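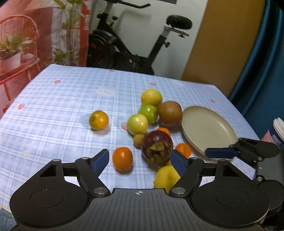 Capítulo 7
A garra manual: montagem, cuidados e pequenas desgraças

Todo manual de robótica tem um capítulo sobre cinemática, outro sobre controle e, lá pelo fim, quando o leitor já foi embora, duas páginas sobre limpeza e aperto de parafusos. Neste livro a ordem é outra. Em três anos de oficina, o autor viu uma única garra parar por erro de cinemática. As demais pararam por parafuso frouxo, dedeira gasta ou suco de tangerina.

O capítulo trata da garra manual de duas mandíbulas, a ferramenta que o operador segura e fecha com a própria mão, e que registra o movimento para que um braço o repita depois. É uma máquina modesta. Não tem motor no punho, não tem grade de segurança e cabe numa mochila, o que explica boa parte dos maus-tratos que recebe. O exercício que acompanha o capítulo inteiro é o mais banal possível: pegar uma fruta na mesa e pousá-la num prato. Quem achar isso fácil deve tentar com um limão, depois com uma longana, e só então voltar a opinar.

7.1 O que se ajusta antes de começar

A garra chega da bancada com três coisas por conferir: os eixos das mandíbulas, as dedeiras e a folga entre elas.

Os eixos vêm primeiro. Cada mandíbula gira em torno de um parafuso, e esse parafuso tem duas posições naturais — apertado demais e apertado de menos. No primeiro caso a mandíbula arrasta, o operador compensa com o pulso e o registro sai com um tremor que ninguém pediu. No segundo, a mandíbula balança e a ponta do dedo fecha cada vez num lugar. Aperte até sentir resistência, volte um pouco, abra e feche várias vezes. Se o movimento ficar igual nos dois lados, siga em frente. Se um lado ficar mais duro, não tente "equilibrar" endurecendo o outro. Foi a solução adotada durante meses na oficina da Distico, e Dinesh Matubbar ainda guarda numa gaveta os parafusos que ela custou.

As dedeiras, no modelo usado aqui, são azul-escuras e iguais nas duas mandíbulas. Troque sempre o par. Uma dedeira nova diante de uma velha segura a fruta de um lado e a deixa escorregar do outro, com o resultado de que a maçã gira e o aluno culpa a maçã.

A folga se confere com a garra aberta, olhando de frente: as duas pontas devem ficar à mesma distância do centro do corpo. Uma régua serve. O olho treinado também serve, mas costuma se declarar treinado cedo demais.

7.2 A mesa faz parte da célula

Há quem monte a garra com rigor de relojoeiro e depois a use sobre uma toalha que anda. Toalha pode, inclusive xadrez, inclusive com moranguinhos; um braço terá de conviver com mesas de gente, e gente compra toalhas assim. O que não pode é pano solto. Prenda-o por baixo do tampo.

O prato fica ao alcance da mão, ao lado das frutas. Estas se espalham sem capricho e com tamanhos e cascas diferentes, para que as mandíbulas trabalhem em mais de uma abertura. Um conjunto de laranjas gêmeas produz uma garra especialista em laranjas gêmeas.

7.3 Rotina de manutenção

A tabela abaixo vale para uso diário em bancada. Conta-se como ciclo uma abertura e um fechamento completos.

A cada 200 ciclos: passar pano úmido nas dedeiras e secar.
A cada 400 ciclos: conferir a folga e o aperto dos dois eixos.
A cada 2.000 ciclos: trocar o par de dedeiras e limpar as articulações com pincel seco.

Óleo, nunca nas dedeiras. Parece desnecessário escrever isso, e parecia também antes de dezembro, quando Shabnam Minhas recebeu para conserto uma garra impecavelmente lubrificada da base às pontas. Nada a fazia ranger. Nada, tampouco, ficava preso nela.

Anote cada intervenção no caderno da máquina, com a contagem de ciclos e o nome de quem mexeu. O nome costuma faltar justamente nas intervenções mais interessantes.

7.4 Primeiro diagnóstico

Quando a fruta cai, a tentação é desmontar tudo. Resista e comece pelas pontas: limpe as dedeiras e repita o movimento com a mesma fruta, no mesmo lugar da mesa. Persistindo o defeito, verifique a folga. Só depois toque nos eixos, um de cada vez, começando pelo lado em que a fruta escapa. A seção seguinte mostra como retirar a mandíbula esquerda sem perder a arruela, que é pequena, cinza e tem predileção por pisos da mesma cor.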